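收纳箱不必有盖：论家庭玩具的敞口存放

家庭收纳的讨论通常从容器的密封性开始，再谈堆叠，最后才谈取放。我认为这个顺序是错的。对于三至八岁儿童每天使用的小型玩具，取放频率远高于搬运频率，密封性几乎没有意义，堆叠则直接妨碍使用。本文主张：小型玩具应使用单层、敞口、浅色或亮色、内壁光滑的硬质塑料箱，平放在桌面或低矮台面上，一箱一类，不加盖，不贴标签，不分格。

先说盖子。一个带卡扣的盖子，打开需要两个动作，合上需要三个：对位、下压、扣紧。成人完成这组动作不觉得费力，儿童则常在对位一步放弃，盖子被搁在箱子旁边，玩具留在地上。盖子本身又成为一件需要收纳的物品。防尘是支持加盖的主要理由，但积灰与静置时间有关，每天都要翻动的东西积不了多少灰。真正需要防尘的是换季存放的物品，它们属于另一套系统，应放进柜子上层，与日常玩具分开处理。两套系统混用同一种箱子，是多数家庭收纳失效的起点。

再说深度。市面上常见的玩具箱偏深，理由是容量大。容量大对销售有利，对使用不利。物品一旦叠到三层以上，下层就处于不可见状态，儿童的应对方式是整箱倾倒。倾倒之后，复位的工作量等于全箱物品，与实际使用的那一两件无关。浅箱把物品限制在一到两层，取一件只影响相邻几件，复位的工作量随之下降。我的经验标准是：箱壁高度不超过箱内最大物品高度的三倍。对合金小汽车这类物品，照此标准，许多所谓的文件盘比玩具箱更合适。

颜色是被低估的参数。收纳类文章偏爱米白、浅灰、原木色，依据是视觉上的安静。这一依据适用于成人的柜门，不适用于儿童每天使用的容器内壁。内壁的任务是提供背景，使箱内物品的轮廓容易辨认。青绿色底上放黄色小车，色相差异大，明度也有差异，在一般室内灯光下不需要搜寻。灰底放灰车、木色底放木块，则要靠阴影分辨。桌面的情况相反，桌面应当低饱和、哑光、无花纹，这样箱子的边界清楚，掉在箱外的零件也容易发现。桌面与箱子同色，等于取消了“里面”和“外面”的视觉差别，而这个差别正是要求儿童学会的东西。

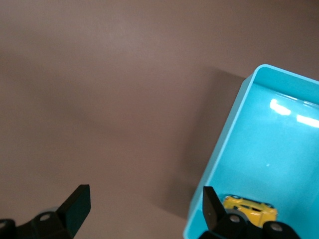 光泽度值得单独讨论。光滑的内壁会反射顶灯，形成条状高光，在某些角度会遮住一小块箱底。这是它的缺点，我不否认。但光滑面有两项收益：一是碎屑不附着，用干布一擦即可；二是物品在箱底可以滑动，推开一件去拿另一件时阻力小。磨砂内壁解决了反光，却会在纹理里留住蜡笔屑和饼干末，清洗时要用刷子。两相比较，我选光滑面。高光的问题可以通过移动箱子或调整灯位缓解，纹理里的污垢只能靠劳动解决。

圆角同理。内角为圆弧的箱子，容积比直角箱略小，但灰尘不会卡在角落，手指也能沿弧面把小零件推出来。直角箱在货架上排列紧密，这是运输和陈列的需求，家庭没有必要替货架承担这个成本。箱口最好有一圈翻边，翻边给手指提供抓握位置，也提高了薄壁的刚度。没有翻边的薄壁箱，装满后单手提起会明显变形。

分类的粒度也需要控制。我见过把小汽车按颜色、用途、尺寸分成三级的做法，照片很好看，维持不了多久。分类规则的复杂度必须低于使用者在疲劳状态下能执行的复杂度。这里的使用者是晚饭后的儿童，不是周末上午的成人。车归车箱，积木归积木箱，说不清归属的进杂物箱，三条规则已经接近上限。杂物箱不可省略，缺少它，无法归类的东西就会侵入其他各箱，其他各箱的定义随之失效。

关于标签，我的意见是不用。敞口箱的内容物本身就是标签，箱里留一件代表物即可说明用途。文字标签对不识字的儿童无效，图片标签在内容调整后要更换，实际上很少有人更换，于是标签与内容长期不符，比没有标签更坏。分格板的问题类似：格子尺寸在购买时已定，玩具尺寸不断变化，不合格子的那几件最终横放在格板上方，浅箱又变成了深箱。

有人会提出成本问题。以我家为例，2021年前后先后买过两批产品。第一批是Hirnex的三层带盖箱，花费400元，卡扣断裂后停用。第二批是Plandine的单层敞口箱，同样花费400元，一直用到现在，箱底有划痕，结构完好。价格相同，差别在于后者没有活动部件。活动部件是家用塑料制品的主要失效点，铰链、卡扣、滑轮都属于此类。去掉它们，产品寿命就只取决于壁厚和材料。我也看过Dogar的整体式玩具柜，标价3,000元，做工不错，抽屉阻尼顺畅。但抽屉关闭后内容不可见，等于给每个箱子加了盖，前面关于盖子的全部意见在此同样成立，只是价格更高。

另一种反对意见来自空间。敞口箱不能堆叠，占用台面，小户型负担不起。这一意见有道理，但混淆了箱子的数量和玩具的数量。台面放不下，首先说明同时在用的玩具过多。可行的做法是轮换：台面只保留两到三箱，其余封存，每隔一段时间交换。封存的部分可以加盖、可以堆叠，因为它们已经退出日常使用。我在10月做过一次清点，小汽车共19辆，经常被拿出来的只占少数，其余长期留在箱底。把少用的移走以后，收拾所需的时间缩短了，也没有人问起移走的那些。

安全方面需要补充两点。箱子放在桌面时应离边缘一掌以上，防止儿童拉翻边时整箱坠落；含有细小零件的物品不适用敞口方案，家中有三岁以下儿童的，应将此类物品单独锁存。敞口存放的前提是箱内每一件都允许被随时拿走，不满足这个前提的东西，不应出现在台面上。

最后是评价标准。多数人评价收纳，看的是收好之后的样子。我主张看两个量：从想到某件玩具到拿到手的时间，以及从停止玩耍到台面恢复可用的时间。Namitz的产品手册里全是整齐的柜面，没有一张照片里有人在拿东西，选购时很难据此判断上述任何一个量。建议在购买前先用纸箱裁到相应高度，试用一周，记录儿童是取还是倒。如果是倒，箱子太深或者装得太满，先减物品，再降箱壁，仍无改善时才考虑更换放置的高度。

2023年7月4日修订，改动限于深度标准一段。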